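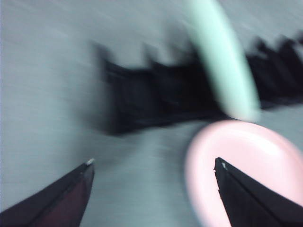
*Wrist camera view, gripper open, pink bowl at lower right.*

# Gevura two-finger gripper with wrist camera: two stars

I bought the Gevura kit in November for the sorting bench at Dirnville. It cost $1435 with the camera and cable, and it has run for 41 hours since then. My complaint is with the fault handling.

The job is light pick and place on a pale gray surface. The fingers are good. They are narrow, black and angular, and they come to a point that gets under thin edges well. Opening width is generous, and swapping a finger takes two screws.

The camera is weaker. Any fast wrist move smears the picture, as above, and you can't make out what the long dark object is. Slow moves are fine. Exposure is locked in the stock software, which I would like to see changed.

The real trouble is the cable. When its connector works loose at the wrist, the driver keeps serving the last good position and reports no error. The arm carries on with the gripper state it thinks it has. On our third day it closed on the side of a bin and kept pushing until Liam Goodall hit the stop. He had a hand on the bench at the time -- not near the fingers, but nearer than I like. The log showed 3300 repeated readings with no warning.

Balogh support answered in eight days. They sent a locking clip, and the connector has stayed put with it on. The driver is unchanged. Tia Mellor wrote us a small watchdog that halts the arm if the reading goes stale, and I would not run the gripper without one.

If you already have a Plaltirley controller, check its timeout setting first. Ours shipped with it off.

Good hardware for the price. I will raise the score when a lost cable stops the arm by default.

Reviewed 2023-12-25, firmware as delivered.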